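Section 4: Getting the Gripper Ready for the Bagging Task

Last updated February 6, 2018

Right, if you've made it through Section 3 your arm is bolted down, homed and talking to the laptop. Good on you, that's the fiddly part done (mostly). This section gets you from a bare wrist to a gripper that can pick up a piece of play fruit and drop it in a bag, the task we run at the Jerlow schools day and the first thing every new club member learns. I wrote it for the Fositz build, the one with the two flat plates and the long finger. If your group has the older Brullance gripper, steps 1 to 3 are the same and after that you'll want the Brullance sheet in the back of the binder.

What you'll need

The gripper, already assembled
Hex key that fits the plate screws (tied to the red string in the toolbox, please leave it tied)
Wrist camera and its cable
One plastic shopping bag
Play fruit from the crate
Masking tape

Fitting and checking

1. Turn the arm off at the wall. The stop button cuts the motors but leaves the wrist connector live, so use the wall switch.

2. Offer the gripper up to the wrist and start all the mounting screws by hand before you tighten any of them. I cross-threaded one my first week and spent a whole lunch hour getting it out again!

3. Check the hex socket screws that hold the plates together. Snug is plenty. They go into plastic and they'll strip if you lean on them.

4. Run the cable so it has slack at full wrist rotation. Turn the wrist by hand both ways, all the way, and watch the cable while you do it.

5. Power up, open the club software and set grip force to 400. The number is just our software's own scale, so don't go hunting for units. Play fruit is fine at 400. At 605 the motor trips out and you have to restart from step 1, so I've left the slider locked below that. Please don't unlock it.

CAUTION: Fingers out of the gripper before you press Close. Yours, I mean. It doesn't feel like much at 400 but it will pinch, and it doesn't let go until you tell it to.

Setting up the bag

6. Stand the bag beside the arm and fold the top edge outward once, like a cuff. Bags with a stiff new crease behave much better than ones that have been living in somebody's school backpack.

7. Tape the bottom to the table at 2 corners. Leave the handles alone.

8. Put a piece of fruit within reach, stem up, and jog the arm over it on the slowest speed. Close, lift, and bring it across to the mouth of the bag. 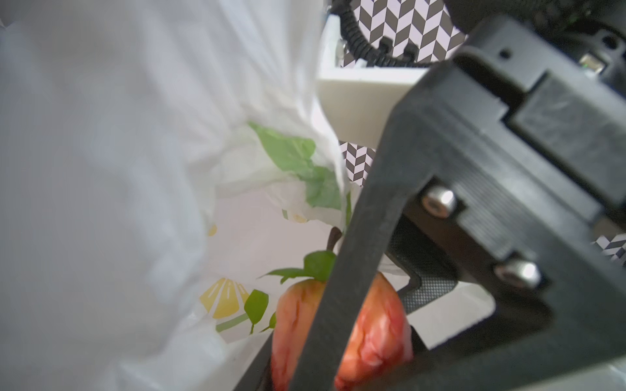 Toivonen wrote in after trying the January draft of this guide that going in from the side kept dragging the bag over, and that coming straight down fixed it for their whole group. I've tried it both ways since and I agree – lift well clear, move across, then lower. It costs you a few seconds on the clock and saves you a lot of re-taping.

9. Lower until the fruit is inside the opening, then press Open and wait for the finger to stop moving before you lift. If you lift early, the finger can catch the plastic and bring the bag up with it.

10. Save your positions. Name them with your group name and the fruit, all lower case, no spaces. The software will happily let you save over another group's work, so have a look at the list first.

NOTE: Fruit with leaves on top can be a pain. The leaves are soft and the finger slides on them, so grab lower down, on the body of the fruit. If it still twists, reopen, turn the fruit a bit and try again before you go touching the force setting.

When is it good enough?

We ask for 9 clean drops in a row before you move on to Section 5. Clean means the fruit ends up in the bag, the bag stays standing and you didn't touch anything. If you get to eight and fumble the last one, yes, you start over. Sorry! Write your best run on the sheet by the door, and turn the arm off at the wall before you pack up.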